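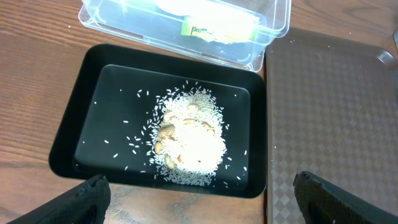
Rice with nuts in it, on the black tray.

Pevolico Table Pictures: Read Me First

Welcome, and thank you for opening the read-me before the folders. Pevolico is a collection of pictures of small everyday jobs done at a table: sorting through dry food on a tray, gathering up dishes after somebody has eaten, stacking containers, getting things over to the dish rack. I started it out of a fondness for the kind of work people do with half their mind elsewhere, and it has grown into something other people seem to find useful, which makes me very happy.

Last revised: Mar 23, 2020
Kept by: Normand Hawthorne
Current release: Bronditura

What is in it

There are 1681 pictures in the Bronditura release, kept in 4 folders. The folder names are plain words, all in lower case, and I have tried hard to leave them alone from one release to the next so that your old scripts don't fall over.

rice: 357 pictures. Long-grain rice on a black tray, uncooked, usually with other food mixed in.
dishes: 603 pictures. Plates, bowls, cups and chopsticks, on or off a serving tray, with or without the leavings of a meal.
containers: clear plastic boxes, open or nested.
table: wider views where several of these things share the tabletop, along with anything that didn't sit comfortably in the other three.

A picture lives in one folder only. When it could have gone in two, I put it where the main job was, and the other thing is still named in the notes. If you are after every picture with a clear container in it, please search the notes and don't stop at the containers folder, or you'll miss a good many that have one sitting behind a tray.

About the dishes

I am fond of this folder, so forgive me if I go on. The dishes are ordinary ones, in the colors you'd find in a cupboard that has been filled a piece at a time over the years. I left crumbs and smears where they were, because a bowl with something still in the bottom of it is a different thing to deal with from a clean one, and because a meal leaves wrappers behind as well as plates. 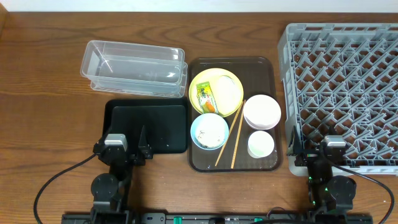

Wrappers get their own word in the notes, and so does food residue. Please don't take "residue" to mean more than it says. Mostly I can't tell what the food was, and I would sooner write "whitish residue" than guess at rice porridge and have somebody believe me. The same goes for cups and bowls, where the line is blurry: a shallow round thing without a handle may be called either one, depending on the day it was written up. My friends at Clirnberg went through the folder in May of last year and caught almost all of the worst mix-ups, and I'm very grateful to them.

Chopsticks are noted as a pair when both are in view, and as "chopstick" when only one is.

About the rice

Rice is a lovely thing to look at closely and a terrible thing to label. The grains wander! A heap has a bright middle where everything runs together, then an edge where you can begin to make out single grains, and then the strays, which can be a long way off by themselves near the rim of the tray. I label the heap as one thing and the scattered grains as another, and I draw no outline around any single grain.

The mixed-in food is harder. Some of it is plainly nuts, some of it shows as little more than a pale edge poking out of the heap, and from one angle a piece can look like a nut and from another like a slice of something. When I was sure, the note says "nut." When I wasn't, it says "tan piece," and I'd ask you to leave those as they are — a vague word that is right is worth more to me than a neat one that may be wrong. Pieces partly buried in the rice are marked "buried," even if only a corner is hidden.

You'll also come across glare, on the rice, on the trays and on the wood. I have not corrected it. If it gets in your way, the note "bright patch" will help you find the affected pictures and set them aside.
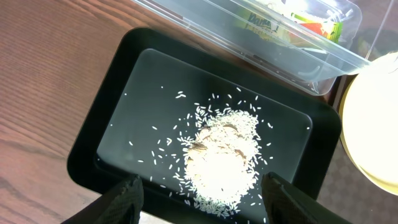

How the notes are written

Each picture has a text file with the same name. The first line gives the main job, the second lists the things on the table, and whatever follows is free writing, sometimes a word or two and sometimes a whole paragraph if I got carried away. Colors are everyday colors: black, light blue, yellow, tan. The older notes follow the Lysenko word list, which says "server" for a serving tray, and I haven't finished changing those over.

Using and fixing

Please use the pictures for study, teaching or your own projects, and mention Pevolico by name when you do. If you spot a mistake, send me the file name and the wording you'd prefer. I read everything, though I can be slow, and corrections go into the next release with your name beside them unless you ask me to leave it off.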